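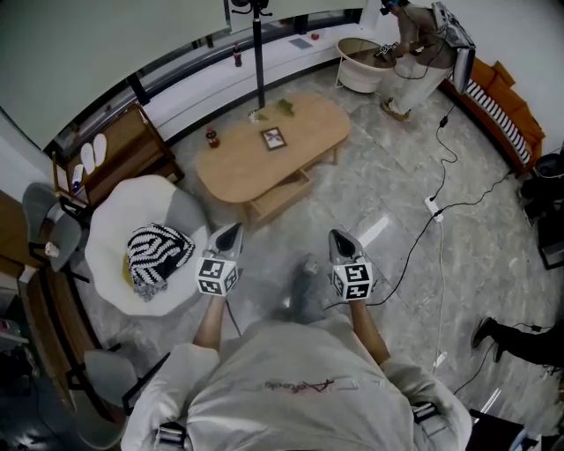 *An oval coffee table on marble-patterned tiles.*

I gave up my big sofa in October, and I still get asked about it more than I get asked about my children. It was a vast brown thing, inherited from an aunt, and it took up most of the front room at Bumgate for 20 years. You sank into it and you stayed sunk (my knees have never forgiven it).

What finally did it was a visit from Morven Menzies, who rearranges other people's living rooms for a living and has no manners whatsoever about it. She stood in the doorway and asked me where I actually sat. Well, on the left-hand end, next to the lamp, every single night! The rest was for coats and the cat.

So off it went, to a young couple in Ziltaddale with a very wide front door, and I lived with two garden chairs for a bit while I made up my mind. I loved it. You could dance in there - and we did, once, badly, after Paula Bucur's birthday dinner.

I've got two small armchairs now, second-hand, and a footstool that gets dragged wherever it's wanted. People pull their seats closer when they're talking and push them back when they're cross. Paula thinks I'll cave and buy another sofa by spring. The cat has taken the better armchair, so she may be right.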